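A Hairbrush Needs a Home
by Jolene Tapsell
December

I have been losing my hairbrush every morning since we moved in, and I've finally had enough! 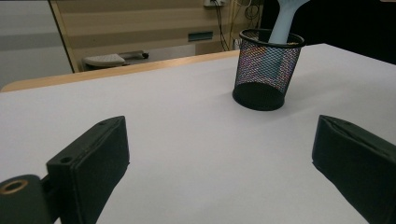
So I'm trying a pen cup. Kylie McKinnon swears by jars for everything, but jars get gross at the bottom and I hate washing them. Black wire mesh on a plain white top looks pretty sharp to me, and dust has fewer places to sit. 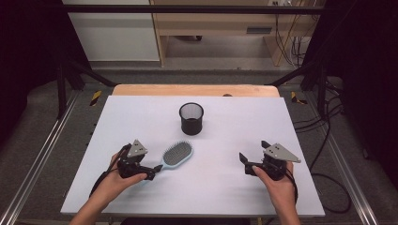

Blue brush, black mesh cup.

I did look at proper brush stands (one was 95 dollars - no thank you). Drawers are out too, mine is stuffed with hair ties and old chargers 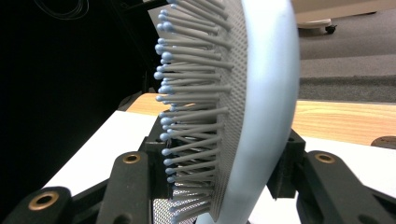

and I'm not sorting that before the holidays. Maybe in the new year, if Ewan helps.

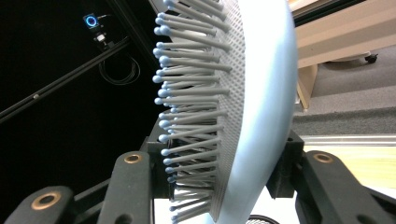 Next job is cleaning, and I'm picky about it. I go in with a comb first, then a soft toothbrush and a drop of shampoo. Those little blue ball tips are easy to knock off if you scrub like a maniac, and a cushion with tiny holes all over it shouldn't be left to soak. Dry it bristles down on a towel overnight.

Recent posts
My four-basket bathroom shelf
Marama's towel folding trick
What to do with old chargers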